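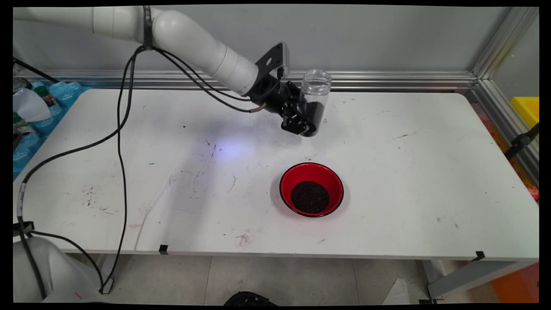
List Home Threads Authors Date Search Previous Next

Subject: Re: pouring demos, how many and how slow
Date: 20/01/2020
List: Tirkia users

> We are starting on a pouring task with the arm and can't agree on how to
> record it. One of us wants to guide the arm by hand, the other wants to
> drive it with the remote controller. Also, how many demos did you need
> before playback was any good? We have 200 and the policy still tips the
> jar too early, before it is over the bowl.

We did ours by remote. Hand guiding gave us good paths for reaching and lifting, but the wrist was the trouble. When you push on the last joint to tilt the jar, the whole arm sags a little, and the sag ends up in the recording. With the remote you can hold the position still and turn only the wrist. It takes a new operator an afternoon to get used to it.

On the number: we recorded 530 and kept 500. I don't think the count is your problem, though. Tipping early sounds like the operator starting the tilt while the arm is still moving sideways. Ours did the same. Look at your joint logs and check whether the wrist starts turning before the arm has stopped. If it does in a good part of the set, the policy has learned exactly that.

What we changed:

- Stop over the bowl, wait, then tilt. We trimmed the wait afterward in Plumico so it was the same length in every demo.
- Move the bowl between demos. We used 7 marked positions.
- Vary how full the jar is. Fine dark grains start to run at a different angle when the jar is nearly full, and if you always start at the same level the policy just learns one angle.

Use a clear jar if you have one. The operator needs to see the level while tilting.

Check your controller rate too. With the Lemico driver at its default setting our wrist motion came out in steps, and the grains fell in clumps. Smoothing the commands fixed most of it. I haven't tried the Picard branch, so I can't say if it behaves the same.

Send a couple of the logs to the list if the timing looks fine and it still tips early.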